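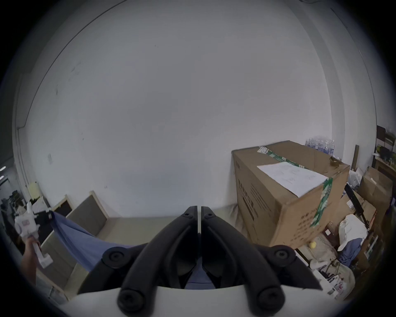 # Hand-Held Gripper Project: Final Report

Jade Cheetham
Apr 28, 2025

## 1. What the project was for

Our class project was to collect demonstrations of a person tidying up a bedroom, using a gripper held in the hand, and then to find out which of those demonstrations were good enough to train an arm on. I did the recording and most of the sorting. The arm itself belongs to the Hulberg lab and is shared with two other groups, so the training part is only started.

The task we picked was cloth. Rigid things like blocks had been done by last year's group, and their report said the next group should try something soft. We used a blue cloth for most of the trials because it stands out well from a white wall and from pale bedding.

## 2. Equipment

- Novura two-finger gripper, black fingers on a white body
- Wide-angle camera on the gripper
- Melis logging software, version from the course page
- Laptop for checking recordings between trials

The fingers are held on with round black screws. They loosen with use, and I didn't know that for the first two sessions. When a finger has play in it, the opening width in the log no longer matches the real width. We now check every screw before a session and write it on the session sheet.

## 3. Where we recorded

We recorded in a furnished room with a big upholstered bed, a lot of boxes and bottled water along one side, and a mostly bare wall behind. We did not clear the clutter. The arm will have to work with things in the background, and Zeltico's guide for the class kit recommends recording that way.

The wall was a problem for tracking. With the gripper pointed at it, there is very little for the software to hold on to. Trials where the view also took in the boxes or the headboard tracked much better. After I noticed this I started each trial facing the boxed side and turned toward the cloth slowly.

## 4. How a trial was run

1. Check the finger screws and open the fingers all the way.
2. Start the log and wait for the Melis tone.
3. Turn slowly toward the bed, keeping the fingers open. 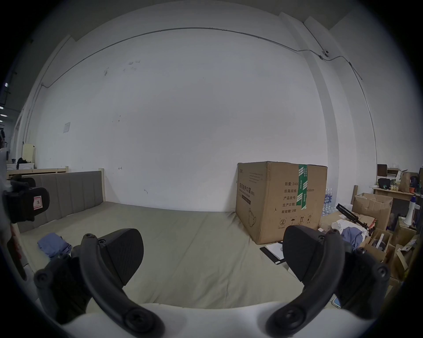 4. Close on the nearest edge of the cloth and lift.
5. Move it to the target spot, lower it and open the fingers.
6. Back away before stopping the log.

Step 6 was added late. Early on I stopped the log as soon as I let go, and those files end with the fingers still touching the cloth.

## 5. Results

We recorded 434 trials over 14 sessions. I rejected any trial with lost tracking, a dropped cloth or a missing release. Lost tracking was the most common reason, and nearly all of those came from before I changed the starting direction.

Picking up a rumpled cloth was easier than picking up a flat one. When the cloth lay flat, the pads slid over it and I had to press into the mattress to get hold of anything. I don't know yet if the arm can press down like that safely. The force limit is set by the lab.

## 6. Problems and what is left

The session sheets from the first week have no screw check on them, so I kept those trials in a separate folder. The labels were also not consistent. I wrote "fold" for some trials that were only a pick and place, and fixing that took 15 hours.

We have 3 slots on the arm in May. The first will go to replaying a few recorded motions without any cloth, to see if the scale is right. After that we will train on the rumpled-cloth trials only and leave the flat ones for the next group, along with the folder of early recordings.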